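In Defense of the Mixed Bin
By Fadwa Filali
April 2024

Most advice on storing small children's things says to sort them. Bottles with bottles, bath toys with bath toys, soft toys in a basket, and a label on each. I followed that advice for years, and I sold people the boxes to do it with. I now think one open bin, with everything thrown in together, works better for most families, and I want to lay out why.

I worked the floor at Kabbaj, a housewares store, when we carried the Lusell line of nursery boxes. A full Lusell wall set had 26 compartments and cost 400 dollars. It looked very good on the shelf. Parents came back in June asking for more boxes, and when I asked what was in the ones they had, they usually couldn't say. The lids were on. The labels had been written in a hopeful week before the baby came, and by then half of them described things the child had outgrown.

An open bin has no lid and no label. You look down and there it is: a baby bottle, a white toy with a bit of orange on it, a small red-orange piece of something, a blue toy. You don't have to remember a system to find the bottle. You look for pale yellow. 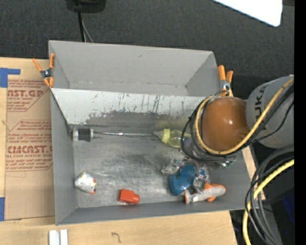 The usual objection is that things get buried. That happens when the bin is too deep or too full, and both can be fixed. A toy bin should be filled until you can still see the floor of it and no further. When the floor disappears, take things out. I have seen people fill a laundry hamper to the top with toys and then complain that open storage doesn't work. A hamper is the wrong shape. You want something wide and low, with sides that slope in toward the bottom so that whatever gets tossed at the edge ends up on the floor with everything else.

I would also choose metal over fabric. Fabric bins sag, and after a spill they have to be dried out. Sheet metal wipes down. It will scratch and pick up streaks, and people seem to mind this more than they should. A bin that has things dropped into it all day is going to look like it. I do check the rims for sharp spots, and I'd tell anyone buying secondhand to run a gloved hand all the way along before a child gets near it. The Cirum bins we carried later had a rolled edge, and I would pay extra for that again. They were 80 dollars for the large and 50 for the small. The large was still a lot cheaper than the wall set.

The second objection is hygiene, and I take that one more seriously. A bottle that is in use for feeding belongs in the kitchen with the clean dishes. I'm talking about the old ones, the ones that have been handed over for pretend meals. Every house with a toddler has one or two of these. They are toys now and they can live with the toys. If you can't tell at a glance which bottles are which, get rid of the old ones or buy the next set in a different color.

Soft toys with hard toys is the mix that bothers people most. My sister keeps hers apart and can't be argued out of it. But children don't play in categories. A stuffed fish and a plastic cup go together perfectly well if the fish is thirsty. Sort them into two boxes and the child has to empty both to play one game, and then you have two boxes to refill.
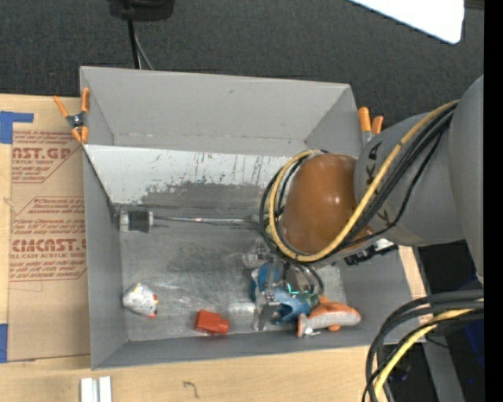 Cleanup is where the single bin really earns its place. A three-year-old can be asked to put things in the bin. The same child can't be asked to put the red things here, the animals there and the cups in the drawer with the sliding front, at least not at six in the evening. What happens is that the parent does it after bedtime, and then resents the boxes.

I will grant two exceptions. Puzzles and anything with a set number of pieces should have their own container, with a lid. So should anything small enough to swallow, and that one goes on a high shelf. My brother-in-law uses a Ziler case with a latch for both and it has held up.

For the rest, try one bin for a month before you buy a wall of boxes. Put it on the floor or on a low table where the child can see in. Leave the label off.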